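Showing by hand (robot teaching)

Showing by hand, also teaching by demonstration, is a way of getting a robot to do a job by having a person do it first. Either the person does the task with their own hands and the robot's software learns from the recording, or they drive the robot itself, from a distance or by pushing the arm along. No code for the task as such. The result of one go is called a demonstration or just a demo.

Main forms

Kinesthetic teaching. Person grabs the arm and moves it. Good for slow stuff, bad for two arms at once, as most people run out of hands.

Remote control, or teleoperation. Person holds a controller or a smaller copy of the arm, robot follows. Keeps the data in the robot's own joints, so nothing has to be translated later. Slow to learn. Delay makes it worse.

Bare-hand recording. No robot needed on the day. Camera at head height, person works as usual, hand positions worked out afterward. Cheap and fast, but the human hand bends in ways a gripper doesn't and somebody has to map one onto the other.

Parcel shelves 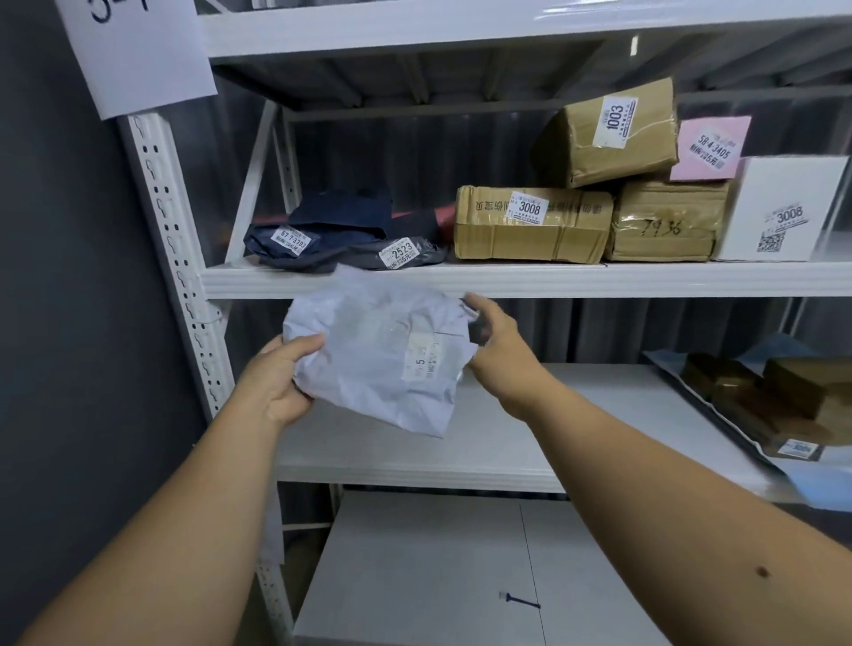
Parcel handling is a common test job for bare-hand recording. The objects are all different, the goal is easy to state, and the shelves are the same nearly everywhere. Soft packages give the most trouble. A wrinkled plastic mailer held by one corner and from underneath, with the label half lost in the folds, has no fixed shape a planner can work from, so the demo has to carry teh information: where the fingers went, and when the second hand came in. Boxes easier. Boxes in clear tape less easy, glare.

The Sumach set, recorded by a small group under Gizella Hegedűs, holds 3,018 demonstrations of shelf work, of which 434 were thrown out on review. Usual grounds: hand out of view, label unreadable at the moment of the grasp, person stopping to think. The rest are split by task. Picking, placing, turning a package so the label faces out, and tidying.

Tidying and wiping

Cleaning was added to Sumach in October, after the pick and place part was already done. It is a different kind of task. A pick has an end point, a wipe has only coverage, and the pressure of the hand on the surface does not show up on camera at all. Some groups add a glove with pressure pads for this. Others skip force and let the robot's own compliance take care of it, with mixed results.
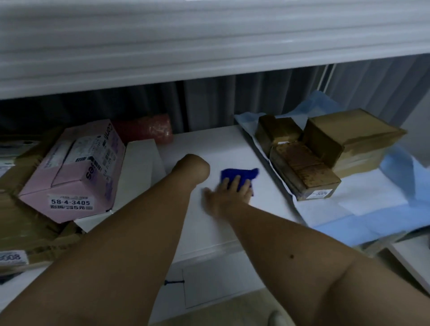

Marjorie Wragg has objected that wiping should never be taught from video alone, and that a demo without force is a drawing of a wipe. Her view is that remote control with force feedback is the only fair way to record contact jobs, even at a much lower rate per hour. Kwadwo Tetteh answered that the rate is the whole point. With 40 people recording bare-handed for a day you get variety no single rig can match, and the pressure can be tuned on the robot later. The argument is not settled. See also Contact-rich tasks.

Order of steps

Long demos are usually cut into pieces before training. Reach, grasp, lift, move, release. Cutting by hand takes longer than the recording did, so most of it is now automatic, with a person checking the joins. The Kokitz tool cuts wherever the hands slow down, works okay for boxes, cuts too often on bags. Veronika Juhász's method looks at finger distance instead and needs fewer fixes.

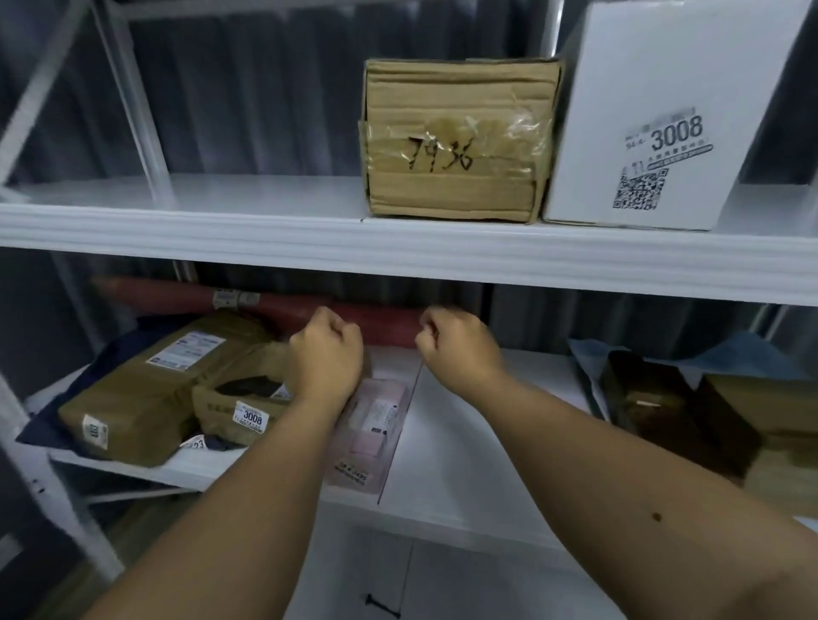

Two-handed work is harder to cut. The hands do not start and stop together, one may be holding while the other searches, and a cut that suits the left lands in the middle of somthing for the right. Sumach keeps separate tracks for each hand plus a third for both. Drisport, an older set, has only one track and is little used for two-arm robots now.

Known problems

Style. People differ, and a model trained on a mix can end up halfway between two habits and do neither. One fix is to tag each demo by person.

Drift. Robot makes a small error, is now somewhere no demo ever went, makes a bigger one. Correction demos help, where a person takes over by remote partway through. Jolán Sipos recorded 61 of these for the Mofokeng arm.

Reach. Human shoulders go places a fixed base can't. Those demos get dropped or the shelf gets lowered.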